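Planning Before Grasping: An Interview with Ferhat Güler on the Clolus Software Stack
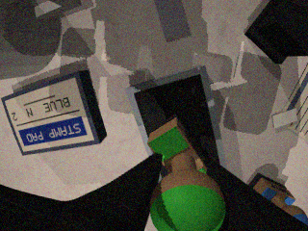
Simulated tabletop, gripper view: a green and brown bottle-shaped object held between the fingers, with a stamp pad box at left.

The manipulation software group at the Plornar institute released the second version of its Clolus planning package on 01/06/2021. Ferhat Güler, who has led the group since its founding, spoke with the institute's newsletter about the design of the software and the role of simulation in its development.

Clolus takes a pose estimate from the perception module, Wieser, and returns an arm trajectory together with a grasp. In the first version these were computed one after the other. "The grasp was chosen first, and the planner then had to live with it," Mr. Güler said. "We saw many cases in which a good grasp could not be reached without passing through a neighboring object. The two questions are now solved together."

The change has a cost in computing time, and the group has set a limit of 22 candidate grasps per object. Mr. Güler described the figure as a compromise that may be revised. "Some users would like more candidates. I would prefer better ones."

Every change to the planner is tested against 1000 simulated tabletop layouts before it is merged. The layouts contain small household and office items placed at varying angles. In the most recent complete run, 698 layouts were finished without a replan. The remainder are sorted by cause, and the records are kept with the code so that later versions can be compared on the same layouts.

Shadows receive particular attention. The arm itself darkens part of the table as it moves, and printed labels that fall in shade were a frequent source of error in earlier pose estimates. "We render the shadows of the arm on purpose," Mr. Güler said. "If the estimate is only stable under even light, we want to learn that in simulation." Image noise is added for the same reason – the level is drawn at random for each layout.

Asked about the limits of this approach, Mr. Güler pointed to contact. The simulator treats the fingers as rigid, and slip is modeled with a single friction value for each object. A replacement contact model is being developed with partners at Mosau and is expected in October.

The group also intends to publish its replay tool, which steps through a recorded plan and shows the collision checks made at each point. "Most of our working day is spent in that tool," he said. "It should have been released earlier."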